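Tinenton Neighbors Help Board
Posted Tue 22 March by seltthorpe_renter

Marker won't come off my whiteboard

I left notes on a small whiteboard in my kitchen from September until now. Dry erasing does nothing and a wet paper towel only smears it. Is there something cheap that works and won't wreck the surface?

mbroner
Rubbing alcohol. Put a little on a soft cloth, wait ten seconds, wipe. Do it again if a shadow stays behind. Rinse with plain water after and dry it.
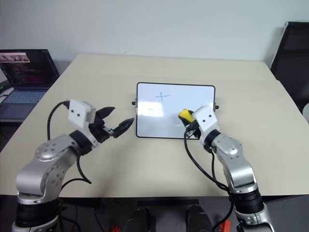 If you have no alcohol, scribble over the old lines with a fresh dry erase marker and wipe right away – the new ink loosens the old. Skip scouring pads. They scratch the coating and then everything stains.

tin_73
hand sanitizer. same thing basically

dockside587
Alcohol worked on mine but the board ghosts worse every year. Coşkun Office Supply in Seltthorpe has small ones if you give up.

Recent posts
Slow drain in upstairs bath
Getting candle wax out of carpet
Best day for yard waste pickup

We use cookies to keep you signed in. Accept | Settings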